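Veltberg Community Centre: Annual Premises Safety Inspection, Checklist and Comments

July 2022
By Zaid Mansour, Facilities and Compliance

Scope

This checklist records the annual inspection of the Veltberg Community Centre, comprising the main hall, the Altton Room, the kitchen, the games and activities room, the storeroom and the car park. Items are marked Satisfactory, Attention Required or Not Applicable. Comments are given where an item was not satisfactory or where the standard has changed from the previous inspection.

Hirers are reminded that the condition of the premises at the end of each booking remains the responsibility of the hirer named on the agreement.

1. Exits and egress

1.1 Exit doors open fully from the inside without a key. Satisfactory.
1.2 Illuminated exit signs operating on mains and battery. Attention Required. The sign over the side door of the main hall went out during the discharge test. Replacement battery ordered.
1.3 Paths of travel clear to full width. Attention Required. Stacked chairs were stored in the rear passage. Chairs are to be returned to the storeroom trolley and are not to be left in the passage overnight.
1.4 Assembly point sign legible from the rear exit. Satisfactory. The sign was cleaned and the hedge in front of it cut back.

2. Fire equipment

2.1 Extinguishers mounted, tagged and in date. Satisfactory.
2.2 Fire blanket within reach of the cooktop. Attention Required. The blanket is mounted behind the kitchen door and cannot be reached when the door is open. Relocate to the wall beside the servery.
2.3 Clear space of 600 mm below sprinkler heads in storage areas. Attention Required. Costume boxes belonging to the Biswood Players were stacked above the marked line. The group has been notified in writing.
2.4 Evacuation diagrams current. Attention Required. The diagram in the Altton Room still shows the internal wall that has been removed.

3. Electrical

3.1 Portable appliances tested and tagged. Attention Required. Two urns and an extension lead carried expired tags and were withdrawn from use.
3.2 Switchboard accessible, labelled and locked. Satisfactory.
3.3 Safety switches tested by push button. Satisfactory. Results entered in the log under job number 1033.
3.4 No double adaptors or joined power boards. Attention Required. One double adaptor was removed from behind the stage. Hirers who need additional outlets are to apply when booking.

4. Kitchen and amenities

4.1 Hot water at the accessible basin limited to a safe temperature. Satisfactory.
4.2 Floor drains clear. Satisfactory.
4.3 First aid kit complete. Attention Required. Burn dressings and saline were out of date. The kit has been restocked and the contents list signed.
4.4 Cleaning chemicals labelled and locked away. Satisfactory. Safety data sheets are now kept in the folder on the inside of the cupboard door.

5. Floors, furniture and storage

5.1 Floors even, sound and free of trip hazards. Attention Required. The metal strip between the foyer and the main hall has lifted at one end. It has been taped as a temporary measure.
5.2 Tables stable, with locks engaging on folding legs. Attention Required. One trestle was withdrawn with a bent brace. 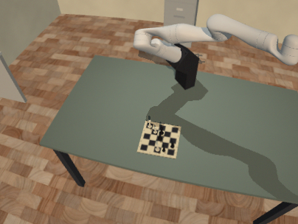 5.3 Shelving fixed to the wall. Satisfactory. The Lazarević shelving in the storeroom was refixed following the previous inspection and shows no movement.
5.4 Heavy items stored between knee and shoulder height. Attention Required. Items over 20 kg are to be moved to the lower shelves and marked with their weight.

6. Grounds

6.1 Car park lighting operating. Satisfactory.
6.2 Ramp and handrail secure. Satisfactory. The non-slip surface will need renewal before next winter.
6.3 Gutters and downpipes clear. Attention Required. Leaf litter was found on the northern side.

Rectification

Items 1.3, 2.2 and 2.3 are to be completed before the next evening booking. All remaining items are to be closed within 27 days and the completion date entered beside each. Enquiries should be directed to the centre office.

Comments

Margie P.
Good to see the chairs in the back passage written down. I have raised it twice at the front desk. Could the trolley be left unlocked for the evening groups?

Biswood Players
We received the letter and the boxes have been brought down below the line. We would still like to ask about a second cupboard.

T. Hollis
Does 3.4 apply to the fitness class? Our speaker and fan both run off the one outlet near the stage.

Centre Office
Yes, it applies to all hirers. Please note the extra outlet on your next booking form and a tagged power board will be put out for you.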